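Home | Sites | Checklists | Findings | Contact
Last updated: May

Peltberg House, shared kitchen and craft table
Periodic safety checklist, with comments

Inspector: Shufen Xu
Accompanied by: Dexter Ruiz-Ortega
Checklist reference: 2583
Result codes: S = satisfactory, A = action needed, N = not applicable

1. Floor and access
1.1 Walkway to exit clear. S
1.2 Floor free of loose mats and curled edges. A
Comment: Mat by the hall door lifts at one corner. Tape or replace.
1.3 Exit sign lit. S

2. Electrical
2.1 GFCI outlets trip and reset on test button. S
2.2 Kettle cord, plug and base. S
2.3 Appliance labels current. A
Comment: Toaster label is missing. Boris Delić to retest and relabel before the toaster goes back into use.

3. Countertop and dish drying
3.1 Rack stands flat and does not rock under load. S
3.2 Rods free of rust, sharp ends and broken welds. S
Comment: Checked by hand with the rack empty, then reloaded. Coating intact at the feet.
3.3 Plates seated in the dividers, cups stable. A
Comment: Light blue plate is in the slots. The dark blue cup is standing open side up among the dividers with a slight tilt. Cups are to be drained upside down. Repeat finding from the previous inspection.
3.4 Utensils stored in the caddy, knives with points down. S
Comment: No knives in the caddy at time of check.
3.5 Wood surface under and beside the rack sound. S
Comment: Pressed along the seams, no movement or soft spots. Oil is due. Mirjana Delić has the can.
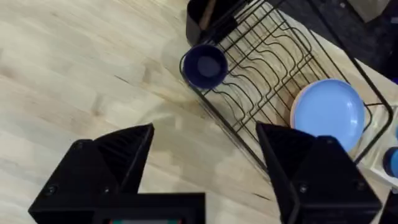
4. Hot water and sink
4.1 Hot water temperature at tap within site limit. S
4.2 Drain runs freely. S
4.3 Cleaning products in original containers, cupboard latched. A
Comment: Latch does not hold if the door is pushed from the left side. The 500 ml descaler bottle has been moved to the high shelf until the latch is changed.

5. Craft table
5.1 Top free of splinters and raised grain. S
Comment: A few small stains in the wood. Cosmetic only, no entry made in the defect log.
5.2 Scissors closed and stored when not in use. A
Comment: The pair with teal handles was out on the tabletop. Scissors go in the drawer at the end of each session. Ljubica Mujić informed.
5.3 Small parts kept in lidded boxes, boxes labeled. S
Comment: Gray organizer has its paper label, visible through the lid. Replace the label if the contents change.
5.4 Painted toys free of flaking and splinters. A

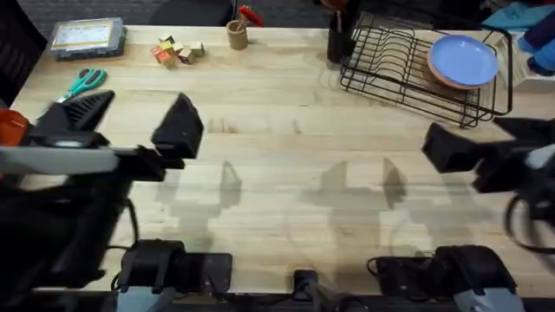

Paint on the wooden blocks is faded, with red, orange and yellow still visible. Fading alone is not a defect. Rub each painted face with a dry white cloth and withdraw any block that leaves color or has a lifted edge. Paint data for this set was not on file, so an A is recorded until the supplier, Stutora, sends it.

5.5 Table stable when leaned on at each corner. S

6. First aid and fire
6.1 Fire blanket in place, pull tabs reachable. S
6.2 Extinguisher gauge in green, pin and seal present. S
6.3 First aid kit complete. A
Comment: Adhesive bandages low. Burn gel is in date.

Actions
Mat, toaster label, cupboard latch: Boris Delić, within 21 days.
Cup placement and scissors: Ljubica Mujić, immediate.
Block test and paint data: Dexter Ruiz-Ortega, within 21 days.
Bandages: Mirjana Delić, next supply order.

Items marked A remain open until initialed on the site copy.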